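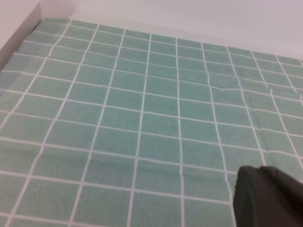 Home | Topics | Live Music | Ask | Log in

Seating for a folk show at the Brindis?

Going to see Maldonado at the Brindis in August, with my dad. He's 75 and knows every one of their old songs. Doors are at 8 and the tickets say general admission. Is there seating, or is it standing room only? He can manage an hour on his feet but not a whole evening. Also wondering if they still play the long ballads or mostly the newer stuff.
Fullemo

Lautaro Riquelme
There are seats, but not enough for a sold-out show. The chairs are along the left wall and up in the balcony. Email the box office beforehand and ask for accessible seating - they held four chairs for our group last winter and it cost nothing extra. The balcony stairs are steep, so ask for the main floor. I saw the same tour in the spring. They did two of the long ballads, both in the second half, and the singer told a story before each one. The opener was on for 40 minutes.
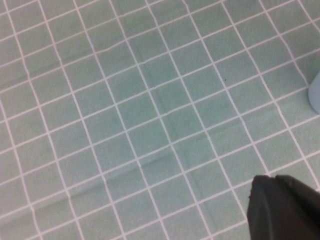

Lavport
Never been to the Brindis but most of those old halls are standing. Bring earplugs. Parking is terrible downtown, take the bus if you can.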